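Skin Care Basics, Unit 4: Cleansing and Exfoliation
Wellatel Beauty Program – J. Pacheco

Skin sheds on its own, so exfoliation just helps it along. Gentle wins!

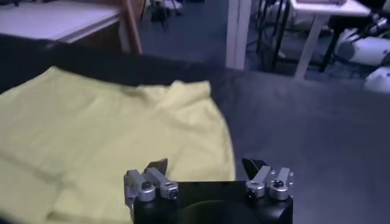 Start with a mild cleanser and lukewarm water. Scrubs work by friction, acids by loosening the bonds between dead cells – I love this part! 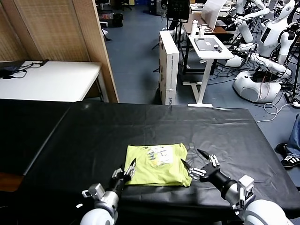

Always patch test acids first. Read pages 17 to 24 before lab.

Shares: 139

2 comments
Vasco Neves: Do we need sunscreen after acids?
Joana Pacheco: Yes, every morning!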